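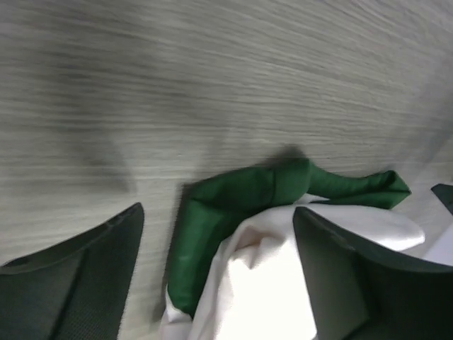
2 min read

Cloth napkins: the stuff you keep asking me

I get more mail about napkins than about anything else I write, so I'm putting my answers in one place. I've been using cloth at every meal since I moved to Truldale, and I have opinions!

Do you iron them?
No. I pull them out of the dryer while they're a tiny bit damp, smooth them flat on the table with my hands and fold them right there. If my mother-in-law is coming I'll iron the top few in the pile (sorry, Lorena, now you know).

How many do I need?
We're a family of 4 and we own 12 everyday ones. That gets us through to laundry day as long as there's no spaghetti. If you have toddlers, get more. Get a lot more.

Does everyone get a fresh one each meal?
Goodness, no. A napkin that only caught toast crumbs can go another round. Each of us has a ring so we don't mix them up, and anything with sauce on it goes straight in the wash.

What color hides stains best?
Dark green, hands down. I started with white and spent my evenings scrubbing at turmeric. Deep green forgives coffee, gravy and most of a salad, and it looks lovely on a pale gray tabletop. Grease can still leave a darker spot, so dab on a little dish soap before you wash.

Won't dark green bleed in the wash?
It might, the first couple of times. Wash new ones by themselves in cold water, then put them in with your darks. I skipped this once and we had minty pillowcases for a year.

Mine are always in a crumpled heap by the end of dinner. Is there a trick?
Mine too! I've stopped caring during the meal. Afterward whoever clears the plates gives each one a shake over the sink and either folds it or tosses it in the basket by the back door.

Can I use fabric softener?
Please don't. It leaves a coating and then the cloth just pushes water around. If they feel stiff, try half a cup of white vinegar in the rinse.

What do you do with the old ones?
They turn into dust rags, and after that they're Tala's for bike chains.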